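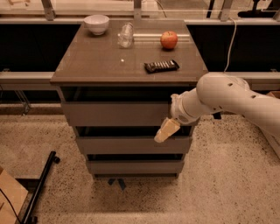
A white bowl, a glass jar and a red apple on a dark chest of drawers.

Home Preparation Tips for Licensure Candidates
Ivness Board Review Center, Candidate Services
Updated September 2026

Candidates for the pharmacy technician and radiologic technology licensure examinations often review at home in the final weeks. The following household tips are issued to all enrollees of the Ivness and Trudlow branches. They do not replace the instructions printed on the notice of admission.

Examination documents
Keep the notice of admission, the official receipt and one valid ID in a single clear envelope. Choose one place in the house for the envelope and tell another member of the household where it is. Documents should not be laminated. If a page has become damp, lay it flat between two sheets of plain paper under a heavy book overnight. Do not use an iron.

Photocopies should be stored apart from the originals. Candidates who change their surname after filing must also keep a copy of the supporting certificate.

Study table
Set the lamp on the side opposite the writing hand. A table that rocks can be leveled with folded cardboard under the short leg. Wipe the surface with a barely damp cloth at the end of each day and let it dry before review books are put back.

The Ndlovu reviewer runs to 476 pages and its spine will split if the book is forced open. Open a few pages at a time from the front and back covers, working toward the middle, and press gently along the fold.

Pencils and erasers
Sharpen pencils the evening before the examination and carry them point up in a hard case. A smudged eraser may be cleaned by rubbing it on scrap paper until it no longer leaves a mark. Mechanical pencils are not accepted at the Dronlow testing site.

Index cards
Cards keep their order better when punched at one corner and held on a ring. Limit each ring to 25 cards. Candidates who prepare a full set of 400 should label each ring by subject and store the rings upright in a shoebox.

Clothing and meals
Wash and press the prescribed white top two days ahead. Ink on white cotton should be blotted, never rubbed, and treated with a little rubbing alcohol on a clean cloth before washing. Test the alcohol on an inside seam first.

Snacks should be packed in a transparent container with a tight lid. Sliced fruit keeps its color longer if dipped in water with a little lemon juice.

Questions about these tips may be addressed to Kgomotso Baloyi, Candidate Services, at the Ivness branch during office hours. Printed copies are available at the front desk.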